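Ticket: Bilder im Artikelarchiv werden nach dem Umzug doppelt oder gar nicht angezeigt
Produkt: Orkex Mediathek, Einzelplatz mit Netzlaufwerk
Standort: Drostitz
Status: gelöst, ein Punkt offen
Eröffnet: September 2024

Meldung

Seit dem Umzug der Mediathek vom alten Rechner auf das Netzlaufwerk fehlen bei einem Teil der Einträge die Vorschaubilder. Die Einträge selbst sind da, mit Titel, Schlagwörtern und Notizfeld. Statt des Bildes erscheint eine graue Fläche mit dem Hinweis »Quelle nicht erreichbar«. Andere Einträge zeigen das Bild zweimal, einmal mit dem alten und einmal mit dem neuen Pfad. Betroffen ist vor allem der Ordner »Diverses«.

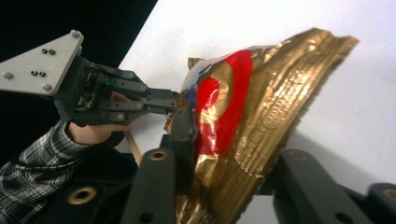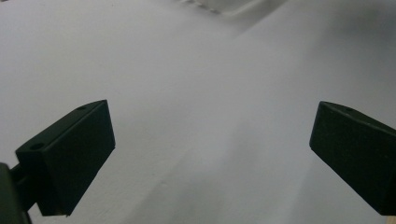

Umgebung

Gesamtbestand laut Statusleiste: 1.364 Einträge. Davon laut Filter »Fehlende Quelle«: 53. Doppelt angezeigt: 27.
Alter Speicherort: lokale Festplatte, Laufwerk D, Ordner Archiv.
Neuer Speicherort: Netzlaufwerk von Follham, eingebunden als Laufwerk M.
Die Datenbankdatei liegt weiterhin lokal, nur die Bilddateien wurden verschoben. Der Umzug lief über den Windows-Explorer, nicht über die Umzugsfunktion im Programm. Die Anleitung dazu habe ich erst hinterher gefunden.

Schritt 1: Pfade prüfen

Einen betroffenen Eintrag geöffnet, Reiter »Datei«. Dort steht noch der alte Pfad mit D. Bei den funktionierenden Einträgen steht M. Das Programm hat den Pfad also bei den meisten Einträgen selbst nachgezogen und bei den anderen nicht. Im Explorer nachgesehen: Die Dateien liegen auf M und lassen sich mit der Windows-Fotoanzeige öffnen. Es fehlt also nichts, nur der Verweis stimmt nicht.

Schritt 2: Vorschauspeicher leeren

Extras, Wartung, »Vorschaubilder neu aufbauen«. Dauer gut eine halbe Stunde. Danach keine Änderung bei den fehlenden Bildern. Die doppelten Einträge sind ebenfalls geblieben. Programm beendet, Rechner neu gestartet, gleiches Ergebnis.

Schritt 3: Ordner neu einlesen

Rechtsklick auf »Diverses«, »Ordner neu einlesen«. Das war ein Fehler. Das Programm hat einige Dateien als neu erkannt und zusätzliche Einträge ohne Schlagwörter angelegt. Über »Letzten Import rückgängig machen« ließ sich das zurücknehmen, der Stand ist wieder wie vorher. Wer das gleiche Problem hat, sollte diesen Schritt auslassen, jedenfalls solange die Pfade nicht stimmen.

Schritt 4: Rückmeldung vom Support

Der Support bat um die Protokolldatei und um eine Liste der betroffenen Dateinamen. Beides hochgeladen. Antwort am nächsten Tag, hier im Wortlaut:

»In Ihrer Liste enthalten alle Dateinamen einen Umlaut oder ein ß. Beim Kopieren auf bestimmte Netzlaufwerke werden diese Zeichen anders gespeichert. Im Explorer sehen die Namen gleich aus, für unsere Datenbank sind es zwei verschiedene Namen. Bitte prüfen Sie, ob auf dem Netzlaufwerk die Option zur Umwandlung von Sonderzeichen eingeschaltet ist.«

Bei den Umlauten stimmt das, beim ß habe ich nur eine einzige Datei gefunden, und deren Name enthält zugleich ein ü. Ob das ß allein den Fehler auslöst, kann ich nicht sagen.

Schritt 5: Einstellung am Netzlaufwerk

In der Verwaltungsoberfläche von Follham unter »Freigaben«, »Erweitert« war die Umwandlung tatsächlich aktiv. Ausgeschaltet und Freigabe neu gestartet. Das wirkt nur auf Dateien, die danach kopiert werden. Die vorhandenen müssen noch einmal übertragen oder umbenannt werden.

Schritt 6: Sicherung und Korrektur

Vor dem nächsten Versuch die Datenbankdatei auf einen USB-Stick kopiert. Dann:

Betroffene Dateien auf M in einen Ordner »Alt_M« verschoben, nicht gelöscht.
Die gleichen Dateien von der alten Festplatte noch einmal nach M kopiert.
In der Mediathek Filter »Fehlende Quelle« gesetzt, alle markiert.
Bearbeiten, »Pfad ersetzen«, Suchen: D:\Archiv, Ersetzen: M:\Archiv.
Option »Nur ersetzen, wenn Zieldatei vorhanden« angehakt.
Mit »Vorschau« geprüft, dann ausgeführt.

Danach zeigte der Filter noch 2 Einträge an, alle anderen Bilder waren wieder da. Schlagwörter und Notizen sind unverändert.

Schritt 7: Doppelte Einträge

Die Dubletten sind nicht von selbst verschwunden. Unter Extras gibt es »Dubletten zusammenführen«, allerdings vergleicht die Funktion in der Standardeinstellung den Pfad und findet deshalb nichts. Umstellen auf »Dateiinhalt«. Dann wurden alle gefunden. Beim Zusammenführen fragt das Programm, welcher Eintrag behalten werden soll. Ich habe »Älteres Anlagedatum« gewählt, dort hängen die Schlagwörter. Die Einstellung »Notizfelder anhängen« besser einschalten – sonst wird das Notizfeld des anderen Eintrags ohne Rückfrage verworfen.

Offener Punkt

Die beiden restlichen Einträge sind Scans, die im Januar mit dem Zusatzmodul Zeng eingelesen wurden. Das Modul legt seine Dateien in einem eigenen Unterordner unter den Benutzerdaten ab und trägt einen relativen Pfad ein. »Pfad ersetzen« greift dort nicht. Von Hand über »Quelle neu zuweisen« geht es, der Pfad springt aber nach dem nächsten Programmstart auf den alten Wert zurück. Im Protokoll steht dazu nur »Modulpfad bevorzugt«.

Antwort des Supports: Verhalten ist bekannt und soll mit einer der nächsten Versionen geändert werden. Bis dahin die Scans als normale Bilddateien exportieren und neu importieren. Dabei gehen die Schlagwörter verloren und müssen neu vergeben werden. Bei so wenigen Einträgen ist das vertretbar, bei einem größeren Scanbestand wäre es das nicht.

Nachtrag

Export und Neuimport sind erledigt, der Filter »Fehlende Quelle« ist leer. Den Ordner »Alt_M« lasse ich noch stehen, bis die nächste Sicherung durchgelaufen ist. Die alte Festplatte bleibt vorerst im Schrank.

Noch eine Frage an den Support: Lässt sich das Zeng-Modul so einstellen, dass neue Scans gleich auf M abgelegt werden? Im Menü habe ich dazu nichts gefunden. Das Ticket kann für die fehlenden und doppelten Bilder geschlossen werden, für den Modulpfad bitte offen lassen.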